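Plomano Site, Bench Area: Equipment Checklist Ahead of the February Purchase Request
Filled in by: Vasiliki Tsolakis
Second reader: Amanuel Dinsa
Copy to: Kalliopi Sarantis (purchasing)

Scope: one table, one pair of hand-held grippers, cables, floor around the table. Anything marked REPLACE or BUY goes on the February request. Anything marked OK is left alone until the next round.

Section 1. Grippers

1.1 Fingers straight and matched, left and right. OK
1.2 Finger edges free of burrs. WATCH
Comment: Edges are slightly rough near the base on both sides. Not sharp enough to tear film packaging in my handling. Check again next round.
1.3 Finger surfaces free of dents and marks. WATCH
Comment: Small mark near one tip and a shallow dent farther back on the same finger.
1.4 Joint housings tight, no play. OK
1.5 Spare fingers on the shelf. BUY
Comment: None left. Willden quoted 489 for a set of four. Stamatopoulos can match it but wants a larger order. I would go with Willden.
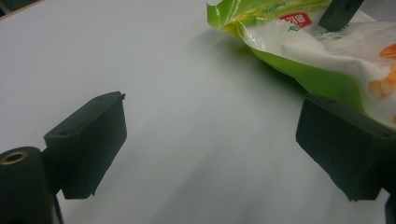 Item 1.2 and 1.3. Fingers spread over the table, food bag behind.

Section 2. Table and work surface

2.1 Table stable, does not rock. OK
2.2 Surface cover flat, no lifted corners. OK
Comment: Paper is fine for now and cheap to change. Sotiris asked about a fixed mat. Price was 400. Not needed this year.
2.3 Tray for soft packages in usable condition. OK
Comment: Keep the low divider type. Order the same if we add a second table.
2.4 Test packages in stock. BUY
Comment: Bags get creased with use and then no longer handle like new ones. Put them under consumables, not equipment. Kalliopi had to move them by hand last time.

Section 3. Operator and cables

3.1 Both grippers can reach the tray without leaning. OK
3.2 Cables long enough, no strain at the connector. WATCH
Comment: Long enough for seated work. If the table is raised, they will be short. Decide on the table height before ordering cables.
3.3 Cables clear of the operator's legs. FIX
Comment: Both run down off the near side. Clips needed under the edge. Take them from general stores, no request required.
3.4 Jewelry and loose sleeves. FIX
Comment: Beaded bracelet worn on the left wrist. Written rule says wrists bare when holding the grippers. Spoke to the operator. Add a line to the card at the sign-in desk.

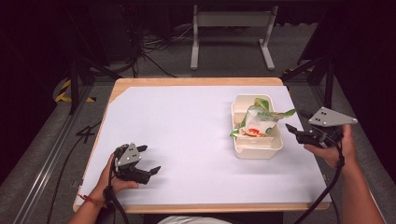
Items 2.2, 2.3 and 3.1 to 3.4. Both grippers in hand, bag in the tray.

Section 4. Floor

4.1 Walkways free of loose cable. FIX
Comment: Tangle on the carpet behind the table and one more loose cable on the left. Coil or cover. Floor cover strip is on the request, two lengths.
4.2 Hazard tape in place at the frame base. OK
4.3 Rail on the floor at left. FIX
Comment: Trip risk for anyone coming in from that side. Chrysoula to say if it is still wanted. If yes, it goes on the wall rack.

Section 5. Budget notes

Ceiling for this bench is 4000. Spare fingers, test packages and floor strip come to 1011 together. The rest stays unspent until we know about the second pair of grippers.

Fakevport offers a service plan for the pair. I did not include it. Two of the three repairs last year were cables, and the plan leaves cables out.

Amanuel's comment: Agree on all of the above except 1.2. I would move it to REPLACE if the spare set arrives before the next round, and keep the old fingers for training.

Reply: Fine with me. Changed on the request, left as WATCH here.

Open items: 3.3, 3.4, 4.1, 4.3. Recheck Saturday before the first shift.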